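Home-built grippers get their first outing at the Cukdale workshop

Wednesday, July 12, 2023

By Kendra Fortin

If you've walked past the shared workshop at the bottom of Cukdale Lane after dark lately and wondered why the lights were still on, I can tell you. They're building grippers. Lots of bits of grippers, anyway, and three that work.

I went down last night meaning to stay for half an hour and write a couple of lines for the news page. I got home at quarter to eleven with black dust on both sleeves (my own fault, I leaned on the bench) and a much longer piece than anyone asked me for.

The project goes by the name of Plilura, which Afiq Pillai swears came out of a mis-typed file and just stuck. He started it in his kitchen last September. The plan is a pair of robot fingers you hold in your own hand, so that you can do ordinary jobs round the house with them – picking up, folding, putting away – while a camera on the tool records what the fingers are up to. Later on, those recordings go towards teaching a proper arm to do the same jobs. The arm is still in pieces under the back window, and from what I gathered it'll be there a good while yet.

"Everyone asks about the arm," Afiq told me. "The arm is the boring bit! You can buy an arm. I want to know what a hand has to do to pick up a pillowcase."

He has a point, I think. I spent a good ten minutes trying to pick up a tea towel with one of the spare grippers and I was dreadful at it. You go in with the fingers wide, you squeeze, and you come up with a pinch of cloth the size of a postage stamp while the rest of it slides off the bench. Bushra Shaikh had a go straight after me and folded the thing into quarters in about the time it takes to say so. She's had a lot of practice, mind you. She's been doing her washing with one.

Bushra looks after the finger pads, and she's the one who has changed her mind most often. The first lot were smooth and skated about on anything cotton. The second lot were so sticky that they wouldn't let go, and she ended up shaking a sock off the end over the sink. The ones in use now have fine ribs running across them and they're fixed to the fingertips so they can be swapped when they wear down. She has a biscuit tin full of the rejects, and she let me rummage through it. Some of them look like something off a bicycle.

Kazuhiro Hamada and Tsutomu Fujimoto have been sorting out the moving parts between them. The linkages were the headache there. Each finger has to swing in evenly with the other, and if one pivot is a shade tighter than its opposite number the whole thing closes like a wonky gate. Tsutomu's cure was to stop doing up the screws by feel and to use the little torque driver that lives in the metalwork drawer (please put it back in the metalwork drawer, he asked me to add). Kazuhiro redrew the fingers so they're thicker towards the hand end, after two of the slim ones snapped in the same evening.

Money has been tight, as ever. The group set itself a limit of £100 for each gripper, not counting the camera, and the latest one came in at £99. Afiq is unreasonably pleased about that pound. The bearings came from Wovolton, who do a small discount for the workshop if you collect in person, and the print filament was the end of a batch left over from the spring open day. Anything else they could scrounge, they scrounged.

What I liked best is that the testing goes on at home. The bench is fine for checking that the fingers close properly, but a bench is flat and hard and doesn't have a duvet on it. So whoever is free that week takes a gripper away with them, does some chores with it and brings the recordings back. The list pinned up by the kettle has 20 jobs on it, starting with "cup into cupboard" and going all the way up to "fitted sheet", which has a row of exclamation marks after it and no ticks. Soft things turn out to be a world away from hard things. A mug stays mug-shaped wherever you grab it. A folded top on a blanket has no real edge to go for, and the blanket is only too happy to come along for the ride.

Clothes on beds are this month's job, and I was shown rather a lot of them on Afiq's laptop.

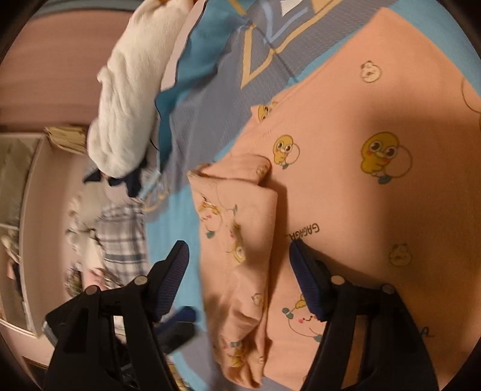

Ribbed pads either side of a folded pink garment, on a blanket well supplied with ducks.

Kazuhiro would like the next set of fingers to be a bit narrower at the tips, so they can get in under a fold without rucking up whatever is underneath. Bushra would like him to leave them alone until she's finished with the pads. They were still going back and forth about it when I put my coat on, quite cheerfully, with Tsutomu eating crisps in the middle.

If you fancy getting involved, the group is in most Tuesday evenings from seven, at the long bench they call Amano (there's a label on it, I didn't like to ask). You don't need to know anything about robots. They're short of people who can solder neatly, and they would also love a few more homes to test in, particularly ones with stairs, awkward cupboards or a great deal of laundry. Ask for Afiq, or leave your name on the sheet by the door.

They could do with a second torque driver as well, if anyone has one sitting in a shed.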